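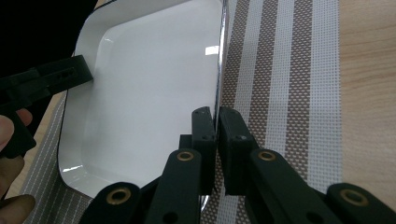 Second term at the Drinemach Club

It has been some time since I last wrote on these pages, and several parents and former members have asked how the club is getting on. I have therefore set down a fuller account than usual of the second term. Readers who do not follow the club may wish to know that we meet in the food technology room after lessons, that we are open to all pupils from the fourth year upwards, and that our subject is the handling of everyday objects by machines.

Last year the club devoted itself to small wheeled robots, and entered the regional maze event with modest success. This year the members voted for household tasks. The proposal came from Mitiku Tefera, who argued in a short and well prepared speech that a maze is the same for every team in the country, whereas a kitchen table is not. The vote was close. I will admit that I had privately hoped for another year of mazes, for which we already owned the boards.

The method we follow is to perform each task ourselves, many times over, with hand-held grippers, and to record what the gripper's camera sees. The recordings are then used to train a program which the older members run on the school's machine. Two grippers are needed for anything broad or heavy, and a good part of this term has gone into learning to use both together.

The white enamel tray has been our principal object. It was chosen by Ainhoa Echevarría, who brought it from home, and it has proved a demanding choice. Its inner surface is glossy and throws back the light from the ceiling, so that a bright patch moves across the recording whenever the tray is tilted. The first program we trained paid far too much attention to that patch. Bảo Nghiêm found the fault by watching 2 recordings next to each other, one made with the lights on and one made by daylight at four in the afternoon, and he wrote it up very clearly in the club book. We now vary the lighting on purpose.

The lift itself is taught in stages. A member first closes one gripper on the near rim and holds still. The second gripper is then closed on the opposite rim, and only after both are secure may the tray be raised. Younger members are inclined to pull the two sides apart as they lift, and the pads slide along the enamel when they do so. We ask them to say "both" aloud before they raise it. This is a little tiresome to listen to for an hour, but it has cured the habit in most of them.

Placemats were added to the table after half-term. A tray set down on bare wood makes a great deal of noise, and the mathematics club next door had written to us on the matter. The mats have brought a difficulty of their own, as their edges fold under if the tray arrives at a low angle, and the recording must then be marked as spoiled. We keep the spoiled recordings in a separate folder — Notburga Eberhard believes they will be useful later, and I have agreed to let her try.

By the end of term the club had made 379 recordings, against the target of 200 which we set in January. Not all of these concern the tray. There is also a set on folding tea towels, which progressed slowly, and a set on placing spoons in a drawer, which was finished early and was frankly rather dull to make. I should like to record my thanks to Nobuhle Nel, who checked the labels on every one of them and returned a number to their makers for correction. Her notes were brief and, I am told, feared.

The result of the trial was mixed. The trained program was given the tray lift on the school's arms during our final meeting, with the rest of the club seated well back from the table. It found the first rim readily. It was much less certain of the second, and on several attempts it closed beside the rim and waited there. The older members think that the starting position was too different from those in the recordings, and they propose a further 100 recordings with the tray turned at various angles. I have approved this for next term.

A few practical matters remain. The Aguirre meeting of school clubs will be held in the summer term, and we have been offered a table there. Members who wish to attend should give me their names before the holidays. The consent form is the same as last year's, with the lunch question moved to the second page. We are also short of small screws for the finger pads, and of labels.

Finally, the club book must stay in the room. It was missing for most of one week and came back with a bus timetable copied into the inside cover. The entries on the tea towels should be brought up to date by those who made them, in ink, before the first meeting of the new term.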